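Werkstattbuch Darine, Mittwoch, 18. November 2020

Obstlager, Feuchte und Verpackung

Morgens Rundgang durch beide Kammern. In der vorderen steht der Kondensatablauf vom Verdampfer wieder zu, Wasser auf dem Boden bis zur Palette mit den Quitten. Ablauf mit der Spirale freigemacht, kam viel Laub und etwas Schaumstoff heraus. Das Sieb sitzt schief, die Schelle ist ausgeleiert. Neue Schelle auf die Bestellliste gesetzt.

Feuchtefühler verglichen. Der alte in Kammer 2 zeigt 6 Prozentpunkte mehr an als der Handmesser, der über der Salzlösung nachgeprüft ist. Yusuf meinte schon letzte Woche, dass die Äpfel dort zu schnell schrumpeln. Passt dazu: Die Regelung glaubt, es sei feucht genug, und der Befeuchter läuft kaum. Korrekturwert eingetragen, Fühler bleibt vorerst drin. Wenn er bis Februar weiter wegläuft, wird er getauscht.

Birnen

Die Birnen aus Kammer 2 durchgesehen, Kiste für Kiste. Druckstellen fast nur in der untersten Lage, und dort vor allem am Kelch. Faule Früchte sind wenige dabei, meist neben einer Stielverletzung. Zwei Kisten sofort zum Mosten gegeben. Die Kisten mit dem Lattenboden sind schlechter als die mit der Wellpappe, das war im Vorjahr auch so. Ich würde die Lattenkisten für Birnen ganz aus dem Umlauf nehmen und nur noch für Kartoffeln verwenden.

Ebuka Nnaji hat nachgefragt, ob wir die Birnen lieber einzeln verpacken sollen, wie es Stistmont macht. Haben dazu die Varianten durchgesprochen: Seidenpapier, Netzhülle aus Schaum, nur Wellpappe. Papier ist billig und nimmt etwas Feuchte auf, klebt aber an nassen Früchten. Die Schaumnetze schützen gut gegen Stöße, man sieht darunter die Schale, und sie sind schnell übergezogen. Dafür leiern sie aus, fransen an den Enden und landen am Schluss im Müll. 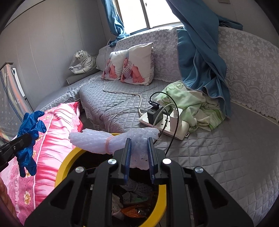 Versuch Lagerung

Angelegt in Kammer 2, mittleres Regal, alles Birnen vom selben Pflücktermin:

Reihe A: 8 Früchte in Seidenpapier
Reihe B: 8 Früchte im Schaumnetz
Reihe C: 8 Früchte ohne Hülle auf Wellpappe

Alle einzeln gewogen, Gewichte stehen auf der Karte am Regal. Gewogen wird auf der kleinen Waage, die große springt bei leichten Sachen. Waage vorher auf die Steinplatte stellen, auf dem Packtisch wackelt sie. Karte bitte mit Bleistift führen - der Filzstift verläuft in der Kammer.

Offen ist noch, ob Reihe C zu nah am Luftstrom liegt. Habe ein Stück Karton davorgestellt und die Lage auf der Karte skizziert. Nach der ersten Wägung Reihen A und C tauschen, dann wieder vergleichen.

Sonstiges

Das Türgummi an der vorderen Kammer ist unten rechts eingerissen. Mit Klebeband überbrückt, hält nicht lange. Wiser liefert das Profil als Meterware, Maße liegen in der Schublade unter dem Telefon.

Die Rollenbahn am Packtisch quietscht weiter. Zwei Lager geschmiert, beim dritten ist der Käfig hin. Nur lebensmittelechtes Fett nehmen, die weiße Tube, die graue gehört an den Stapler.

Noch zu tun: Schelle und Türprofil bestellen, Lattenkisten aussortieren, Fühler in Kammer 1 ebenfalls gegen den Handmesser prüfen. Schlüssel für den Schaltschrank hängt wieder am Haken neben der Tür.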